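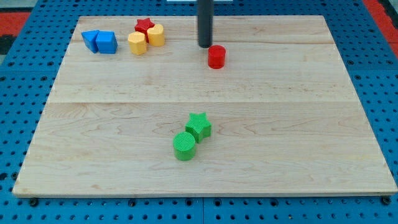
Kanako Hattori built her first fuzz pedal on a kitchen counter in November, six years ago, because the one she wanted had gone out of production. She now runs Drodard, a two-room pedal shop that has sold around 4000 units, most of them to bass players.

"I play bass, so I built for bass," she says. "Most fuzz circuits drop the low end as soon as you turn them up. You step on the switch and the band gets smaller. I wanted the low notes to stay where they were."

Her answer was the Riltia, a two-knob fuzz with a clean blend fixed inside the box. The first run was 80 pedals, all wired by hand. Hattori had expected them to last a year. They were gone in five weeks, and she spent the next three months answering emails from people who had missed out.

"I quit my job too early," she says. "I had a waiting list and no parts. The transistors I was using came from one seller, and he ran out. I tried four other types before I found one I could live with. Some people say the early ones sound better. I have both here and I can't tell them apart with my eyes closed."

The second product, the Faltia, came out of a customer complaint. A player in a wedding band wrote to say the Riltia was great for two songs a night and too much for the rest. The Faltia is a low-gain overdrive with a three-band EQ and a switch that takes the mids out completely.

"I don't love that switch," Hattori says. "I left it in because the testers kept using it. It sells the pedal."

She does not offer battery power on either model. Both run on a standard nine-volt supply, and the jacks are on the top edge so the pedals can sit close together on a board. Repairs are free for the first owner - she asks only for the original order number - and she does them on Mondays.

Most of what comes back has a broken footswitch or a cracked solder joint at the input jack. One Riltia came back full of beer. "It worked, but it was sticky," she says. "I cleaned it and put new pots in."

A third pedal is planned, an octave with a small memory that holds 128 presets. Hattori is not sure players need that many. The chip comes with the space, she says, and it costs nothing to leave it open.

She still gigs twice a month, driving to shows in an old Honda with one cabinet in the back. Her own board has three pedals on it: a tuner, a Faltia and a Riltia from the first run, with the paint worn off around the switch.

"People ask if they can buy that one," she says. "No. I'd have to learn a new one."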